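How Much Does Packaging Weigh? A Project on Shipping Boxes in Denddale

For my project I picked cardboard, which got some laughs in class, but I had a great time with it! My question was simple: how much of what gets delivered in Denddale is the thing you ordered, and how much is box and filler?

I asked families on my street and the next one over to save their packaging for me, and by the end of January I had 57 deliveries to weigh (our garage was a mess, sorry Mom). I used a kitchen scale that goes up to 5 kilograms, so anything bigger had to be cut up first. I wrote down the weight of the item, the box and the stuffing separately.

All the packaging together came to 3,036 ounces. The worst ones were small things in huge boxes - one phone charger from Brurier came in a carton I could have sat in. Lornlow did much better and mostly used padded envelopes for the little stuff. Costello was somewhere in the middle, with decent boxes but a ton of paper inside.

I also tried stacking books on a few of the empty boxes to see which ones held up. The small cube shapes were my favorites by far, and the long flat ones sagged right away.

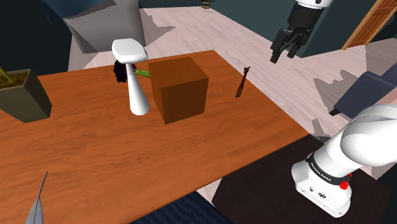

Fig. 1. Brown box on a table, next to a white lamp-like object (computer rendering).

If I did this again I'd want 200 deliveries and a better scale. I'd also write down how far each package traveled, which I only thought of after most of the labels were already in the recycling. My full weight table is stapled to the back.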